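Control de flujo en líneas serie (XON/XOFF y compañía)

Entrada de la enciclopedia casera de comunicaciones. Categoría: terminales, módems y otras antiguallas

El control de flujo es el mecanismo con el que un equipo le dice a otro «para, que no me da tiempo» y, un rato después, «venga, sigue». Así de simple, y aun así le he dedicado más tardes de mi vida que a casi cualquier otra cosa con cables. Lo cuento aquí en primera persona porque la mayoría de lo que sé lo aprendí peleándome con un terminal Hajji y un concentrador Astari que no se entendían entre ellos (¡y no había manera!).

Para qué sirve

Una línea serie entrega caracteres a un ritmo fijo, y el que los recibe los va guardando en un búfer hasta que puede procesarlos. Si el búfer se llena, lo que llega después se pierde. En el Astari el búfer de entrada tenía 1.434 bytes, que parece mucho hasta que alguien lanza un listado largo y la impresora se queda pensando. Sin control de flujo, el listado sale con agujeros, y lo peor es que los agujeros no caen siempre en el mismo sitio, así que uno empieza echándole la culpa al cable.

Control por software

Es el famoso XON/XOFF. El receptor manda el carácter DC3 (Control-S, 19 en decimal) para pedir que se pare la transmisión y DC1 (Control-Q, 17) para que se reanude. Solo necesita los hilos de datos y la masa, de modo que funciona con un cable de tres conductores, que era justo lo que yo tenía en el cajón.

La pega es que esos dos caracteres dejan de estar disponibles para otra cosa. Si transfieres un fichero binario y dentro aparece un 19, el otro extremo puede tomarlo por una orden y quedarse callado. Los protocolos que se diseñaron pensando en esto, como Kermit, codifican los caracteres de control con un prefijo y asunto resuelto. XMODEM, en cambio, los manda tal cual, y por eso hay que desactivar XON/XOFF antes de usarlo. A mí se me olvidaba cada vez.

Otro clásico es el editor que usa Control-S para guardar o para buscar. Pulsas, la pantalla se congela y piensas que se ha colgado la máquina. Prueba Control-Q antes de apagar nada, por favor.

Control por hardware

En este caso las señales van por hilos propios, normalmente RTS y CTS. En el uso moderno, cada lado levanta una línea cuando puede recibir y la baja cuando no. Digo «en el uso moderno» porque la norma RS-232 original concebía RTS como una petición del terminal para transmitir, útil con módems semidúplex, y la lectura simétrica vino después. De ahí que dos manuales puedan explicar la misma patilla de forma distinta y los dos tengan su parte de razón.

También hay aparatos, sobre todo impresoras, que usan DTR para lo mismo. Mi amiga Radwa Saber se fabricó un adaptador que cruzaba DTR con CTS para una Bovodmont y todavía lo guardo – es el objeto más feo que tengo y el que más veces me ha sacado de un apuro.

Umbrales y margen

El receptor no espera a estar lleno para protestar. Avisa al llegar a una marca alta y vuelve a dar paso cuando baja de una marca baja. En mi configuración el aviso salta con 1.049 bytes ocupados. El hueco que queda por encima hace falta: el emisor tarda en enterarse, y mientras tanto sigue soltando caracteres. Una UART con FIFO puede tener ya cargados unos 20 cuando le llega el XOFF, según el modelo, y si por medio hay un multiplexor o una red, bastantes más.

Si se ponen las dos marcas muy juntas, el equipo se pasa el día mandando XOFF y XON como un semáforo loco. Cletus Kapoor, que mantenía el programa de terminal Wokham, las dejó casi pegadas en una versión y el rendimiento se fue por los suelos. Lo arregló enseguida, todo hay que decirlo.

Qué mirar cuando falla

Primero, que los dos extremos usen el mismo método. Después, que el cable lleve los hilos que hacen falta. Y luego, probar con un fichero de texto que no quepa en el búfer: el mío ocupa 3.966 bytes y son líneas numeradas, así se ve al momento cuál falta.

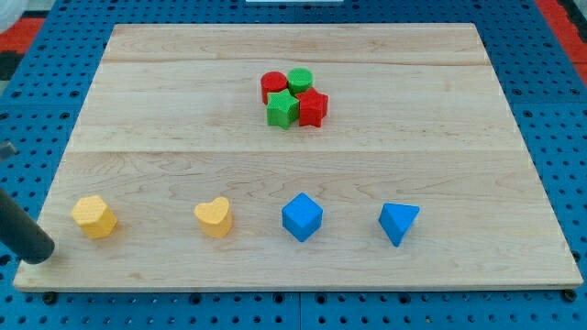
Con las líneas numeradas, si el corte aparece siempre poco después de llenarse el búfer, el emisor no está haciendo caso del aviso. Si faltan caracteres sueltos aquí y allá, yo miraría antes la velocidad y las interrupciones perdidas, que son materia de otra entrada.

Véase también: búfer circular, módem nulo, paridad, UART.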